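Terko Workshop Forum > Two-arm machines > Setup and upkeep
Thread: Wrist cameras and finger screws on a garment station, what is your routine?

pinchpoint
Posted 18th November
I've taken over looking after a two-arm machine that lays out and folds clothes on a made-up bed. It has a two-finger gripper on each arm and a small camera at each wrist, plus one at the head. The last person's notes stop in May and most of them are about the base.
What I have in place so far: every 300 folds I stop it, power the arms down, wipe the wrist camera windows and check the screws on the finger linkages with a small torque driver. I also run a dry cloth over the fingertips. It takes longer than I'd like, mainly the screws.
Two things I'm not happy with. The wrist cameras hunt for exposure when the arm moves from a dark garment to white bedding. And at 156 folds after the last check I found a bit of play in one finger on the left arm. I can't say if it was there before. What do other people do?

sprocket_hull
Reply
Can't comment on the screws without knowing where they sit. For the exposure, lock it. Auto is no good when half the view is black and half is white. Pick a value that suits the cloth and leave it alone.

Ohmward
Reply
Disagree with locking it, at least near a window. We tried that at Jondora on a towel station and by the afternoon the settings from the morning were no use. We left auto on but limited how far it could move.
pinchpoint, can you show how it's laid out?

pinchpoint
Reply
Both grippers are the same, so whatever applies to one applies to the other.

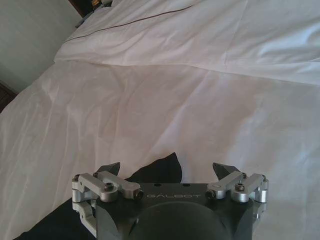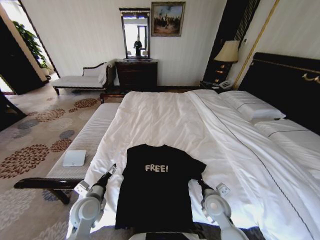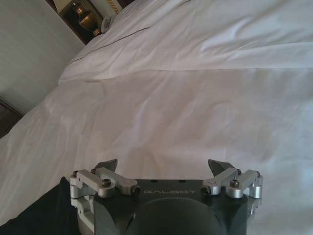

My main question on the screws is whether to mark them or go on using the driver every time. I'd sooner have something I can check by eye between jobs, so that the driver only comes out when there is a reason. With the fingers open, in the last one, you have four black screw heads in view on the silver blocks, two on each side, and a paint line from each head on to the metal would show up in the wrist camera without anyone leaning over the bed. On exposure, the same view has the right side of the pillow partly washed out, and that's with the setting as I found it.

Ohmward
Reply
Paint lines, yes. We use a yellow marker and replace the line each time a screw is moved. Wipe the old one off completely or you end up with two lines and no idea which is right.

gantrygrump
Reply
I wouldn't rely on the camera for that. A line can look straight from one angle and be out by a fair bit, and the heads are small. Paint them by all means but look at them properly, with a torch, arms powered down. And a paint line tells you the screw hasn't turned. It won't tell you the pivot has worn, and play in one finger could be either.
Hold the finger and rock it gently. If the screw is on its mark and it still moves, look at the pivot.

pinchpoint
Reply
Fair point. I hadn't separated the two. I'll do the rocking test on both arms and write the result down for each finger.

sprocket_hull
Reply
While you're at it, don't put threadlock on a pivot screw unless the manual for that gripper says to. I've had to clean a Thoroddsen clamp that somebody had glued solid doing that. It was off for two days.
Still say lock the exposure. Nobody is asking the thing to admire the pillow. If the cloth you're working on is readable then the rest can burn out.

Ohmward
Reply
It needs the bedding readable too if it's finding the hem against it. Black shirt on a white duvet is the easy case. Try a white shirt and then see how you feel about burnt-out highlights.

gantrygrump
Reply
Or close the curtains and put up a lamp that doesn't change. Cheaper than arguing.

pinchpoint
Reply
Tried a few things. Exposure is now limited as Ohmward suggested, and I brought the top end down until a white pillowcase kept its seam. Dark cloth is a bit noisier but still fine to work with.
Rocked all the fingers. Three are tight. The loose one has its screws to torque, so it's the pivot, and I've asked our supplier, Trimport, what they want me to do about it. That arm stays off until they answer. The paint lines are on, and I've kept the check at every 300 folds for now.

gantrygrump
Reply
Sensible. Write down which side of the pivot the play is on before you strip it.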